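4.2 Small things on the bedside surface

I'll admit I expected the beds and wardrobes to be the interesting part of this study, and I was wrong. What kept me going back to my notes was the clutter within arm's reach of the pillow. Of the 30 bedrooms Carys Trevor and I visited, 19 had a tray or shallow box meant for little things - and in most of those the little things had settled next to it instead.

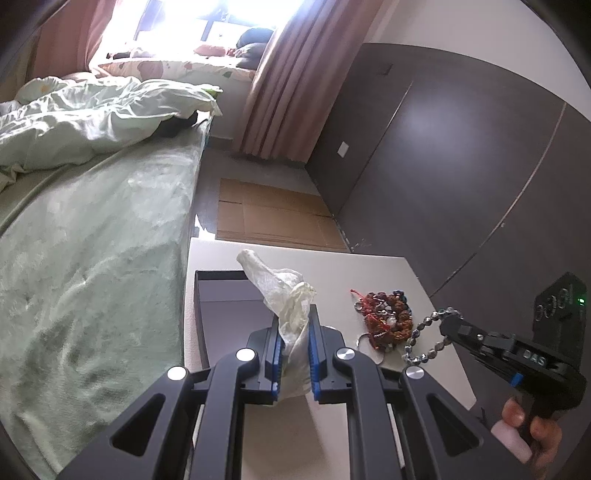 Figure 6. A white tabletop beside a bed, with a black-rimmed tray, a heap of beaded jewellery and a crumpled, off-white item.

The beads in Figure 6 are a good case. There's a pile of them on the table, with a loop of silver-grey ones just to its right and the tray close by. I do the same with my own necklaces, so I can hardly tut! People told us they like to see what they've got, and a heap is quick to drop and quick to grab. Thin, crumply items were harder to place. Our coding sheet had 2 boxes, "keep" and "bin", and Idris Price and I argued over them for a whole afternoon in January before adding a third, "not decided yet" - which then filled up faster than either of the others.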